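Search this site
Enter keywords
Last updated: June

Wanted: one bassist, one reviewer, and a person who can file

Flarnden is a small record label and an even smaller magazine, run out of two rooms above a tire shop in Ostgate. We put out noisy guitar records in editions of 100 and then spend several years mailing them to people. The magazine reviews noisy guitar records put out by others, in editions that are also usually 100, and so the whole economy goes around in a circle and nobody gets a yacht.

We have three openings. You may apply for one, two, or, if your life has gone a certain way, all of them.

1. Bassist for Genuro

Genuro have been a three-piece since their bassist moved inland to raise goats. They play slow, loud songs with long titles, somewhere between shoegaze and a boiler starting up. The second album is written. Nina, who sings and owns the van, would like it recorded before she gets bored of it, and she gets bored quickly.

You should have your own bass and amp and be able to hold one note for four minutes without adding a fill. Practice is Friday at 7 p.m. The band splits door money evenly, which last month came to $27 each, minus parking. You don't have to look like anything in particular. The last guy wore a fleece vest on stage for six years and it did us no harm.

Please don't send slap bass. We've heard it. It's very good. No.

2. Reviewer for the magazine

We need 25 short reviews a year, at 700 words or under. "Under" is the part people struggle with. We want somebody who will listen to the whole record, including side two, and then say something about it that couldn't be copied from the press sheet. If the word "soundscape" is in your first paragraph we will assume it got there by accident and take it out for you.

Pay is $25 a review plus the record, which you keep whether you liked it or not. You'll get cassettes too, so own something that plays cassettes. Negative reviews are welcome as long as you'd be willing to read them out loud to the drummer. You may have to. It's a small town and he works at the bank.
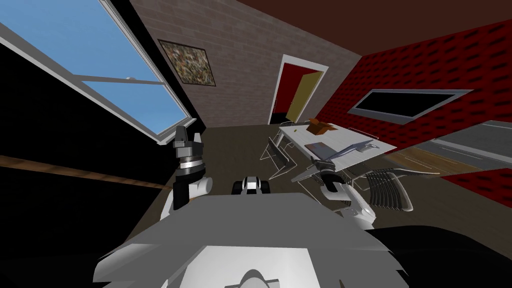 We are especially short of people who know anything about music from outside the English-speaking world. Half of what comes in the mail now has lyrics we can't follow, and our current method is to say the vocals are "urgent." A second language would help a lot. Opinions about Portuguese post-punk would get you hired on the spot.

3. Archive help, part time

The back catalog lives in boxes. The boxes are labeled, but by a person who thought he'd always be around to explain the labels. We'd like the master tapes, artwork and leftover stock matched up and entered in a spreadsheet, with columns that mean the same thing all the way down. Ten hours a week through the fall, $18 an hour, heat included once we find the valve.

No music degree needed. Clear handwriting, a decent back, and the ability to hear the same demo four times and say which one is different.

How to apply

Write to Lucero Huanca at the Flarnden office, by mail or at the desk any afternoon after 2. Tell her which job you want and name one record you used to hate and now like. Bassists should include two songs, recorded on anything. Reviewers should send one review of a record that came out before they were born. Archive people can just send a letter, and if it's in alphabetical order somehow, all the better.

She answers everybody, though slowly, and in green ink. Applications close at the end of June.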